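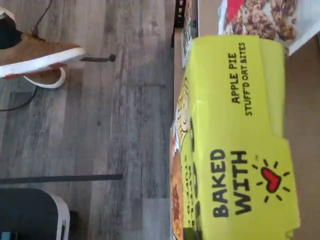

Home Products Yard Signs Contact

Skostley Campaign Yard Sign, pack of 13

Rasex says these last a full election season. We left a pack out in July and two had faded by the primary, so plan on spares. 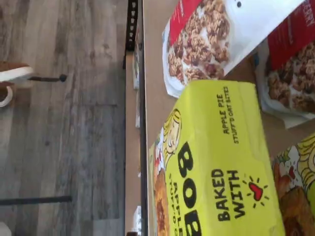

Huiling Lü wrote that hers held up fine in Zirnthorpe, but she doubts they moved a single vote.

Fair point – name recognition is the usual claim, and the proof is thin.

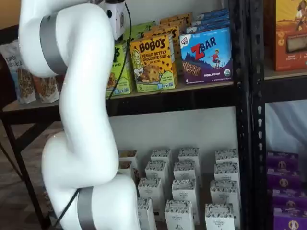
Stakes cost extra, whatever the flyer implies.
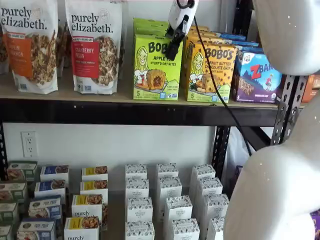
Is there a bulk price? Only at 500 signs and up.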